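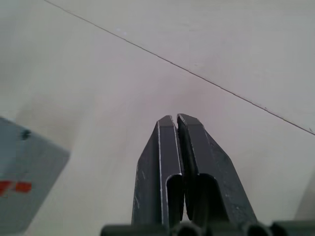
Why does my gripper report that it is holding something when the fingers have closed on nothing?

The driver sets its "holding" flag from motor current alone, and the current rises when the fingers press on each other just as it does when they press on a part. You need to check the finger position as well before you trust the flag.

The longer version, for anyone who can spare the time. I have a small arm with a two-finger parallel gripper, run from the Plullov control package. The pick routine is the stock one: move above the part, go down, close, wait for the holding flag, lift. When the part is where the camera says it is, all is well. When the part has been knocked sideways, the fingers shut on air, the flag comes up true and the arm carries nothing over to the drop point and lets go of it. The log says the pick was good. I ran it overnight and had 753 picks logged as good, and 77 of those had nothing in the fingers. I have tried raising the current limit and lowering it. Lower made things worse. I would like to fix this in software and not add a pad sensor.

Posted in February 2018 by vamwood_bench

Reply from slow_servo

The short answer given at the top is right, but you have to do a bit of work to use it, so I will set out what I did on ours.

Plullov publishes the finger position on the same message as the current, but the pick routine never reads it. Open the routine and find the wait step. It loops until the current has been over the limit for a set time and then returns true. After that loop, read the position once and compare it with the fully closed position. If the difference is smaller than the thinnest part you handle, less a margin, treat it as a missed pick.

Two things to watch.

First, do not use zero as the closed position. The encoder zero is wherever the fingers were at homing, and ours drifts a little after the fingers have been taken off and put back. Close them on nothing at start-up, at the same speed and current limit as in the pick, and store what you read. We do this every time the program starts and it takes 2 seconds.

Second, wait for the position to settle before you read it. The current goes over the limit while the fingers are still moving slightly, and if you read too early the gap looks bigger than it is. That is how you get an empty pick passing the check, and it is annoying to track down. I look at the speed and wait until it has been below a small threshold for five messages in a row.

In outline:

close fingers
wait for current over limit, or time out
wait for speed near zero
gap = position – stored closed position
if gap is less than minimum gap, open, go back up, report missed
otherwise lift

Then check the gap again after the lift. A part held by one corner will often slip out on the way up, and the first check cannot catch that. If the second check fails, don't retry at the same spot, go back to the camera for a new pose. The old pose is no use by then.

If your parts are thin this gets harder. We handle washers on the Erisstead line and the thinnest is 2 mm, which is fine. With card or film I doubt the encoder would be good enough, as the fingers flex when they squeeze.

Reply from tin_kettle

Have you tried turning the current limit down? Had the same problem on a different gripper and it went away. Could also be the firmware.

Reply from vamwood_bench

I said in the post that lower was worse. The firmware is up to date.

Thanks slow_servo. I have put in the start-up close and the settle wait. The settle wait was the part I was missing. I had tried a position check back in November and given up on it, and I can see now that I was reading while the fingers were still moving. I haven't done the check after the lift yet.

Reply from parallel_port

To add to slow_servo's answer – if you use the Tô planner on top of Plullov, a missed pick has to come back as a failure and not as a cancel. Tô treats a cancel as something the operator asked for, so it stops the whole job and waits. A failure sends it to the recovery branch, where you can put the new camera look. It is one line in the action result, near the end of the file.

Also log the gap on every pick, good or bad. Plot the values after a day and you should see two clear groups. Put the minimum gap between them. If the groups overlap, the check won't save you and you are back to needing a sensor.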